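Section 6. Faults During Drawer Pick Tasks

6.1 Arm stops with the gripper in or over an open drawer

This section covers protective stops that happen while the arm is working at a drawer, either reaching in for an item or handling it over the cabinet top. The fault shows on the operator panel as GRIP LOAD or REACH LIMIT. Both are cleared the same way, but the cause is different, so write down which one you see before you press anything.
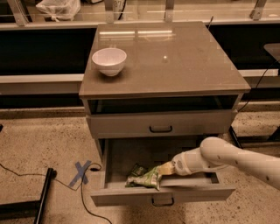
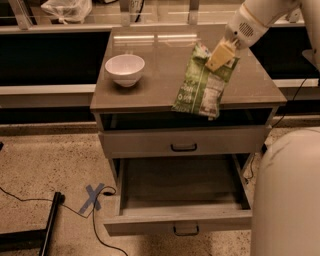
Figure 6-1. Drawer work with a snack bag: gripper at the bag inside the lower drawer (first view) and holding the bag at the cabinet top (second view).

CAUTION: A stopped arm is still powered. Keep your hands out of the drawer until the base light is steady amber. A drawer that is pushed shut against the arm can trap fingers and can bend the gripper tip.

CAUTION: Do not pull the item out of the gripper. The jaws hold their last force during a protective stop and may close further when the item slips.

Clearing the stop

1. Press HOLD on the operator panel. The base light changes from flashing red to steady amber.

2. Read the fault name and note it in the log, along with the drawer (upper or lower) and the item.

3. Check where the gripper is. If any part of it is below the top edge of the drawer, go to step 4. If it is clear of the drawer, go to step 6.

4. Select JOG, then LIFT ONLY. Sideways motion is locked out in this mode.

5. Raise the arm in short presses until the gripper and the item are both clear of the drawer front. Stop if the cabinet tips or moves. If it does, press HOLD again and call your Brornell service contact.

6. Move any dish or other breakable item off the cabinet top before going on. The release position is over the cabinet top, and a soft bag can swing when the arm moves.

7. Select RELEASE. The jaws open in 2 stages, with a pause of 4 seconds between them. Let the item come down on its own.

8. Close the drawer by hand, using the handle.

9. Select HOME. Stand outside the marked work area until the arm is parked.

10. Clear the fault and run the empty drawer test (6.3) before you start another pick.

Note: If RELEASE is grayed out, the arm is still reading contact with the drawer. Go back to step 4.

6.2 Finding the cause

GRIP LOAD. The gripper met more resistance than it expected. The usual reason with bags is that the jaws closed on the bag and on a second packet lying under it. It also happens when a bag is caught between the drawer side and the runner. Take everything out of the drawer, look for torn packaging, and put the items back with a gap between them.

REACH LIMIT. The arm ran out of travel before it got to the item. Check these in order:

Is the drawer open all the way? A partly open drawer puts the back of the box out of reach.
Has the cabinet moved? Compare it with your set-up measurements. A shift of around an inch is enough to cause the fault.
Was the item placed against the back panel?

If the fault comes back after these checks, do not raise the load setting. The Norton site did this in February to get through a shift, and the next stop pulled a Šimko cabinet forward off its marks with the drawer still open. The drawer front had to be replaced. Orvokki Pesonen's report on it is in Appendix C, with the torque readings.

Cables on the floor near the cabinet should be checked at the same time. A loop that gets under a drawer front or around a cabinet leg adds drag — the arm reads this as load, and the panel gives no separate warning for it.

6.3 Empty drawer test

1. Remove all items from the drawer and the cabinet top.
2. Open the drawer fully.
3. Select TEST, then DRAWER, and set the count to 10.
4. Watch the first cycle from outside the work area with your hand on the stop button.

The test passes if all cycles finish with no stop. If it fails, leave the arm parked, tag the cell out of service, and send the log file to Gunus support.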